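Jikholm kitchen-table demos, README

Last touched Feb 5, 2025. Maintainer: Danjuma Ojo. If something in here disagrees with the config files, config files win, tell me and I'll fix this.

What this is

Demonstrations of small food-and-plate tasks on a taped table, one arm, one gripper. Operator drives the arm, we log everything, each run becomes an episode. 249 episodes in this release. Tasks are things like: bread to plate, bread to board, bread to tray, plate from one cell to another. No cutting. No liquids. Nothing hot.

Two ways of driving:

hand - operator stands at the table and pushes the arm around in free-drive. Gripper on a foot switch.
remote - operator sits at the desk, follower mode, Odukoya controller. Gripper on the trigger.

The mode is in the episode metadata under drive_mode. Don't guess it from the video. In remote episodes the operator sometimes gets up and in hand episodes sometimes a second person is sitting at the desk, so the presence of a person tells you nothing.

What it isn't

Not a benchmark. No held-out test set, no leaderboard, no baseline worth quoting. People keep asking for a baseline. There is a half-trained policy on the Ravport share and it's bad, please don't cite it.

Getting it

On Ravport under /shared/jikholm/table_v4. Read only. Copy to local disk before training, the share is slow and everybody notices when you stream from it. If you don't have access ask Danjuma.

Layout

episodes/ - one folder per episode, zero padded number
episodes/NNN/states - joint positions, velocities, gripper opening, tool pose
episodes/NNN/actions - commanded targets. In hand mode these are copied from the next state, see below
episodes/NNN/video - fixed camera, one file
episodes/NNN/meta - task string, drive_mode, operator code, outcome, notes
calib/ - camera intrinsics and camera-to-base transform, one per session
splits/ - train and val lists, by session
tools/ - loader, replay script, the plotting thing

Everything is timestamped off the controller clock. Video is resampled onto it by the export script. Raw video with original timestamps is kept but not on the share, ask.

Quick start

Install the loader from tools/, point it at your copy, run the check script first. Check script opens every episode and complains about gaps. You should get zero complaints on this release. If you get complaints you have a partial copy, it's always a partial copy.

Then run the plotting thing on episode 001. Joint curves should be smooth with a flat part at the start. If joint 4 jumps by a full turn you have the old loader, update.

Units

Radians, meters, seconds. Gripper opening is 0 to 1, 1 is open. v3 had it the other way around. Yes this bit people. The loader handles both if you pass the version, and refuses to load if you don't.

Tool pose is position plus quaternion, w last. Base frame is the robot base, not the table corner.

Actions in hand mode

When you push the arm by hand there's no commanded target, just where the arm ended up. So actions are states shifted by one step. Fine for position targets, useless for anything about force. Also a hand-guided arm lags less than a commanded one, so mixing the two modes without telling the model which is which gives you a policy that overshoots on the way down. We saw it press straight through bread. Either condition on drive_mode or train seperately.

Free-drive on the wrist is stiff. Operators tend to turn the elbow instead, so wrist motion in hand episodes is lower than you'd like and the elbow wanders. Remote episodes look more natural at the wrist and jerkier everywhere else.

Grasping bread

The hard one. Bread is soft and the fingers are small. Operators were told: come down slow, stop when the fingertips are level with the top of the crust, close to 0.4, wait a beat, then lift. Closing all the way leaves dents and after a few episodes the slice is a different shape. Swap the slice when it starts to tear. Slice changes are logged in notes as "new slice" but not every time, somebody forgot for a whole afternoon.

Stale bread is easier. If your policy only works on stale bread check which sessions you trained on, the March sessions from last year are nearly all day-old.

Plate grasps are by the rim, from the side away from the base. A few remote episodes grab it from the near side and tilt it. Marked outcome = partial.

Table setup

Brown paper over the table, blue tape for the cells. Tape is there so operators can put objects back in the same cell between episodes. Not a calibration target! Lines aren't straight enough, and the paper gets redone when it creases too much. Use calib/ for anything geometric.

Objects go inside a cell, any angle, not across a line. Plate, board and tray each get their own cell. Empty cells are fine.

Before a session:

1. Robot on, free-drive off, home pose
2. Look over cables at the elbow, they catch
3. Payload set for the gripper. Wrong payload and the arm drifts in free-drive
4. Emergency stop pressed and released once, see that it trips
5. Camera check, compare to the reference still in calib/
6. One throwaway episode, delete it
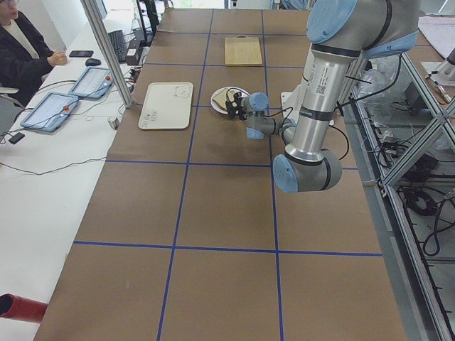 Between episodes put the objects back roughly where the task sheet says, and vary the angle a bit. Too neat is worse than too messy. The first sessions were very neat and the model learned the plate position and ignored the camera completely.

Stop recording before you reset. Sounds obvious. 19 episodes had the reset in them, trimmed by hand, trim points are in meta under trim_end if you want to disagree with them.

Outcome labels

success - object is where the task string says, gripper open and clear
partial - object moved, wrong place or wrong pose
fail - dropped, missed, estop, operator gave up

Labeled by the operator right after the run, then a second pass by somebody else from video. Where they disagree both are kept, outcome_op and outcome_review. Plain outcome is the review one.

Fails are included. Loader skips them by default, pass include_fail to get them back. Some are pretty useful, a missed grasp followed by a good second try is worth more than another clean one.

Limits and known problems

- One arm, one table, one room. Don't expect it to transfer.
- Lighting changes over the day. Not corrected.
- People at the desk show up in video. Everyone recorded has signed the form. Don't post frames outside the group without asking first, and crop if a face is in it.
- Episodes are capped at 3000 steps. A handful of slow remote runs hit the cap and just end. Labeled fail even when they were going fine.
- Gripper opening is the commanded value in the oldest sessions, measured in the rest. Flag is gripper_measured in meta.
- The arm blocks the fixed camera during some grasps. Forearm right over the object, can't see the fingers. No wrist camera in this release. Planned.
- Task strings have typos. "bred to plate" is real, it's in there 4 times, left alone so episode hashes dont change.

Changes since v3

Gripper convention flipped. Flestent export dropped, nobody was using it and it kept breaking. Added remote mode. Splits now by session instead of random, so val numbers went down. They were too good before.

Todo

Wrist camera. Fix operator codes, two people shared one for a while. Write up the free-drive payload procedure properly, right now it's in Danjuma's head and on a sticky note. Re-export calib for the last session.

Use

Internal only for now. If you use it in a report, say table_v4 and which drive modes. Bugs and bad episodes to Danjuma, with episode number please, "one of the bread ones" is not enough to go on.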